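4.2 Floor surfaces and the things left on them

The second group of observations concerns the floor. In the interviews the participants spoke very little about floors, and when we asked directly, most of them answered with one word, such as "fine" or "clean". However, in the room diaries the floor appears more often than any other surface, more often than the desk or the bed. We think this difference deserves a longer treatment, and we give it here before we return to storage furniture in Section 4.3.

The 16 rooms in the Botthorpe building all have the same floor covering, a low carpet in mixed greys. The housing office chose it during the renovation, and according to the building file it was selected for easy upkeep. The 14 rooms in the Clivonero building have hard floors. The size of the rooms is almost equal in both buildings, and the residents pay the same rent, so the comparison between them is a fair one, although it is small.

We used the coding scheme of the pilot study with two changes. First, we separated "placed" objects from "dropped" objects only when the resident told us which one it was. A coder looking at a photograph can not know this, and in the pilot we had too many disagreements on this point. Second, we added a code for cables, which were missing from the first scheme. In total 640 diary entries were coded, and seven were left out because the text could not be read.

Shoes are the most common object on the carpet. In the Clivonero building the residents keep them near the door, often on a mat or a piece of cardboard. In the Botthorpe building they are found anywhere, beside the bed, under the chair, or in the middle of the way to the window. The residents explained that the carpet feels like a place where a shoe may stay. One of them wrote that she would never put her shoes on a wooden floor "without a reason", but on the carpet she does not think of it. Figure 3 gives a view at floor level, with a white sneaker standing on the flecked carpet and a thin white cable hanging into the view from above. 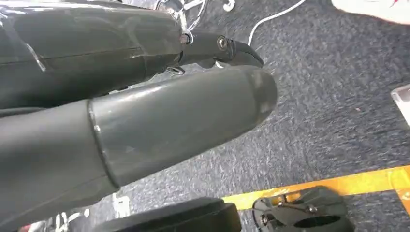

Figure 3. Carpet with mixed dark and light grey fibers, Botthorpe building. A part of a white sneaker is visible at the top right.

Mebrat Nigatu, after reading a draft of this section, objected that we treat the shoe as a sign of disorder from the beginning. In her opinion a shoe beside the bed is in its correct place for a person who gets up early and leaves in the dark, and the word "left" in our heading already carries a judgment. She proposed that we ask the residents where each thing lives, and only after that decide if it is out of place.

We accept a large part of this criticism. We have kept the heading, so that it agrees with the earlier report, but we went back to the entries and looked for the residents' own words. Many of them do speak of a place on the floor as a fixed one - "the corner for bags", "the shoe side". In such entries the object was coded again as stored. This change lowered the difference between the two buildings, but it did not remove it.

Cables behave in another way. The residents almost never describe a cable as having a place. It comes down from a table or a shelf, and it goes where its length allows. On the hard floors the residents complained that cables look untidy and collect dust. On the carpet they complained less, and two of them said that they only notice a cable when the vacuum cleaner catches it. We did not ask about the color of the cables in the interviews, and this was a mistake, as a light cable on a grey floor may be noticed sooner than a dark one.

The speckled pattern itself was mentioned in about 14 interviews in both buildings, also by people who do not live with it. The general opinion is that it hides crumbs and small dirt well. Teshome (our notes, August visit) reports a similar opinion from office cleaners, who find such carpets hard to judge by eye and therefore clean them by schedule. Some of our residents do the same. Others clean only when they walk without socks and feel something under the foot. The diary form, which follows the Pikura template, has no line for touch, and these remarks were written in the margins. They are discussed together with the other margin notes in Section 5.1.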